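Speaker notes – "Should you pay for a water test kit?"
Voststead Library evening talk, 2 January 2024

Open without slides. Ask who has bought a home water kit. Ask who got a clean result and then did nothing with the filter they already owned.

My position, up front: most of what is sold to worried homeowners is a sales lead with a strip of paper in it. I don't think the sellers are crooks. I think they sell filters.

The Testever leaflet. Read the line about "400 contaminants" out loud, slowly. Then ask which of the 400 anyone would expect in a well outside Voststead. The leaflet doesn't say, and I wrote to them twice. A long list looks thorough and costs more. For a private well I'd start with bacteria, nitrate and lead, and stop there unless something local points elsewhere.

The Prastanar survey. They claim 2736 households tested and 43 percent "with concerns." Pause here. A concern, in their small print, includes hard water. Hard water leaves scale in your kettle. Also, the people who mailed in samples were people already worried about their water – so the number tells us very little about anyone else's.

Next two slides. Keep talking over them.
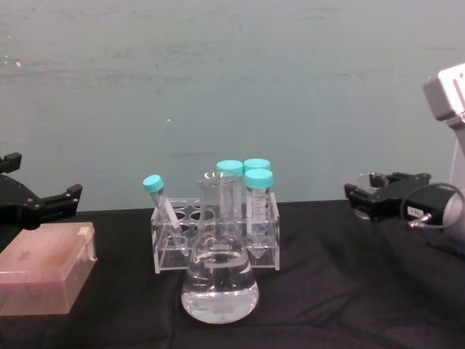
Capped tubes in a clear rack. 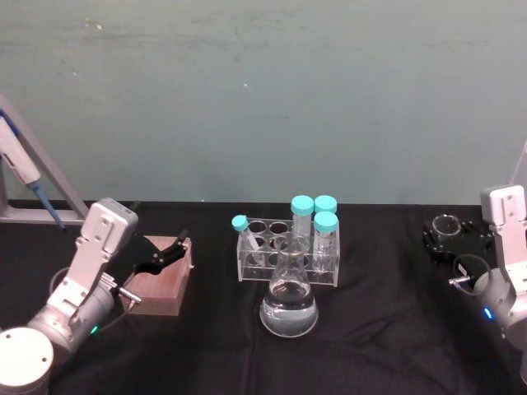 Question I always get: How often should I test a private well?
Once a year for bacteria and nitrate, and again after flooding or any work on the well. March is a decent month for it around here, when the ground is thawing.

Sampling mistakes. People rinse the bottle the lab sent. Don't. They leave the sample in a hot car over lunch. They take it from the kitchen tap with the aerator still on, then blame the lab.

Sepp, the filter company, offers a free visit. I sat through one. The salesman put drops in a glass, it turned cloudy, and he looked sad. Ask for the name of the test and see what you get – I got a brochure.

If short on time, skip the Sepp story and go to costs. Leave the county lab's price sheet by the door.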